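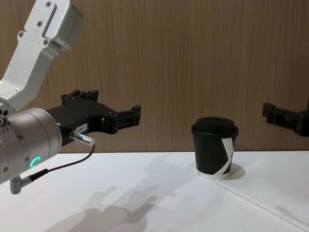 Unit 4: Work Surfaces, Reach and Height

Reading before class: course packet, sections 4.1 to 4.3. Instructor: Ilgın Sezer. Lab instructor: Nevzat Değirmenci.

4.1 Terms

Work surface height is the vertical distance from the floor to the top of the surface. Working height is the vertical distance from the floor to the hands during the task. The two are equal only when the hands work directly on the surface. A person chopping on a thick board has a working height above the surface height; a person washing dishes in a sunken basin has one below it.

Elbow height is measured standing, with shoes on, upper arm hanging and forearm level. Seated elbow height is measured from the seat, not from the floor. Mixing the two is the most common error in the first problem set.

4.2 Standing work

Start from elbow height and correct for the task.

Fine work (drawing, soldering, small repairs): surface above the elbow, with forearm support. The eyes set the limit here. If the surface is too low, the neck bends forward.

Light work (sorting, packing small goods, food preparation): surface slightly below the elbow.

Heavy work (kneading, sanding, pressing): surface well below the elbow, so that body weight can be used.

A fixed table cannot suit all three. Where one table is shared, set it for the tallest regular user and give shorter users a platform. Raising a person is cheap. Lowering a tall person is not possible, and a stool changes the reach as well as the height.

4.3 Reach zones

The normal zone is the area swept by the forearm with the upper arm close to the body. The maximum zone is swept by the whole arm without leaning. Items used in every cycle belong in the normal zone. Items used a few times an hour may go in the maximum zone. Anything farther away requires bending at the waist and should be moved.

Reach is limited by the smallest user, clearance by the largest. State which user governs each dimension in your answer. Averages are not accepted for either.

Worked problem

A packing table at the Merico warehouse has a usable depth of 800 mm. The tape dispenser stands 347 mm from the front edge and the label tray 313 mm behind it. Find the distance from the front edge to the label tray.

347 + 313 = 660 mm

For the smallest packer, the maximum reach from the front edge is 531 mm. The label tray is therefore out of reach by 129 mm (660 − 531). Moving the tray beside the dispenser removes the lean. Checking the side reach is left to the reader; use the method in section 4.3, with the shoulder as the center of the arc.

Assignment

Measure one table you use daily. Record surface height, your elbow height with shoes, and the distance to the 10 items you handle most. Sketch the plan view to scale and mark both zones. Berkay Kırmızıgül's section submits on paper; Umut Öztürkmen's section uploads a single file. Work is due Saturday at noon.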